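Folding, Wiping, Washing: What Our Neighbors Do With Kitchen Cloths
Final report, Household Habits course
Chathurika Fakir and Segundo Yupanqui
Dec 7, 2023

1. Why we picked this

When we began in September, our plan was to write about recycling in Irby, which is a big subject, and our instructor Marisa Barbieri very kindly told us to find a smaller corner of it. The corner we found was the kitchen cloth. Segundo's grandmother has used the same cotton rags for years, while Chathurika's apartment goes through thin throwaway ones at a pace that surprised us both once we started paying attention – and so we had our question. Why do some homes wash and others toss?
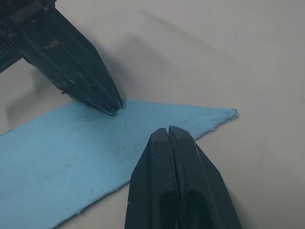 Figure 1. A light blue sheet on a pale tabletop.

2. How we went about it

We talked with people from 50 homes on two streets, Retport and Woo, mostly on their porches and once over a very good lentil soup. Everyone got the same short list of questions, though we let people wander, and the wandering was often the best part. Guido Guerra kept us for most of an afternoon with stories of the diner his parents ran, where the towels were boiled every night. 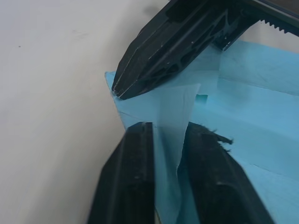 Figure 2. Light blue cloth, bunched up beside a white surface.

3. What we heard

Habit matters more than price, as far as we can tell. People who grew up with a rag drawer still have one, and they were a little proud to show it to us. People who toss their cloths mostly talked about smell and about raw chicken, and we think those are fair worries. One family had added up their use and came to almost 1,000 cloths a year, which made the kids at the table laugh out loud.
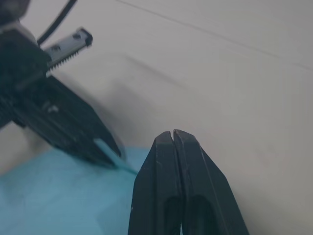

Figure 3. Close view, black fingertips nearly touching.

4. What we would change

We should have asked about laundry machines from the start! Several homes on Woo have none, and a trip to the laundromat with a bag of damp rags is a lot to ask of anybody. Ubaldo Orlandini pointed this out after our first talk in class, and we are grateful to him. We would also like to go back in summer, when people told us they cook outside and use far more paper.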